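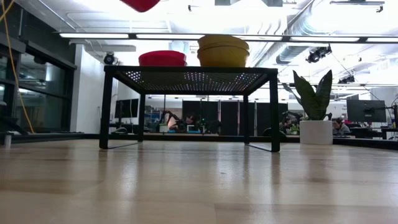
Home Guides Storage Shelf risers Contact

Kitchen and tableware > Bowls and small racks > Frequently asked questions

Compiled by Jolien Hermans, January

Stacking bowls on a perforated riser

These answers apply to low metal risers of the Kusen pattern: four legs, crossbars near the feet, perforated top. Most points hold for similar products.

What is a riser for?

It adds a second level to a worktop, shelf or cupboard. Bowls in daily use go on top. The space beneath takes flat items such as plates, trays or folded cloths.

How much weight will the top carry?

The Kusen sheet gives no single figure for all sizes. Check the label under the top. The load should be spread, with the heavier stack nearest a leg. Do not stand on the riser or use it as a seat.

Should bowls be stored rim up or rim down?

Either. Rim up is easier to nest and to lift out with one hand. Rim down keeps dust out, but bowls stored that way must be dry first. A perforated top lets some air in from below; a solid shelf does not.

Can different colours or sizes share a stack?

Sizes, only if the larger bowl is at the bottom. Colours make no difference to the stack. Sorting by colour is useful where colour stands for something, e.g. red for salad and yellow for fruit. Simin Babaei, who set up the shared kitchen at Clincombe, keeps one stack per colour.
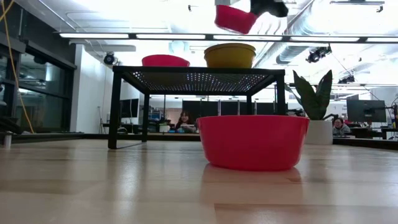 Issue 40, p. 2

How high can a stack go?

Stop when the top bowl can no longer be lifted straight up without touching the shelf above. Leave 100 mm of clearance. Bowls with a flared rim need a little more, as the fingers go under the rim -- not round the side.

Nested bowls stick together. What can be done?

Do not twist them with force. Stand the lower bowl in warm water and put cold water in the upper one, wait, then pull them apart. Plastic bowls often come free with a gentle squeeze at the rim. A sheet of kitchen paper between bowls prevents it next time.

Will the legs mark a wooden table?

They can, especially if the riser is dragged. Lift it with both hands, after taking the bowls off. Felt pads are suitable for dry rooms. Near a sink use rubber or silicone feet; felt holds water. Some rubber stains pale wood, so test one foot on a hidden part first. Van der Linden stocks clear pads in packs of 200.

The riser rocks. Is it faulty?

Usually not. Turn it through a quarter turn on the same spot. If the rocking moves with the riser, a leg is out of true -- return it. If it stays in the same corner, the table is uneven and one extra pad will cure it.

How is the perforated top cleaned?

Soft brush, warm water, washing-up liquid. Brush from both sides. Dry it at once, as water stays in the holes and may start rust where the coating is chipped. No wire wool. Nultis cream cleaner is not advised on black finishes; it leaves a pale film in the holes.

Can a house plant stand next to the riser?

Yes, if the leaves do not hang over the bowls. Upright plants such as snake plants give little trouble. Move the bowls before watering.

Are replacement feet available?

Yes. Measure the leg across the outside, not the old foot. Orders and queries go to Wouter Wouters at the spares desk.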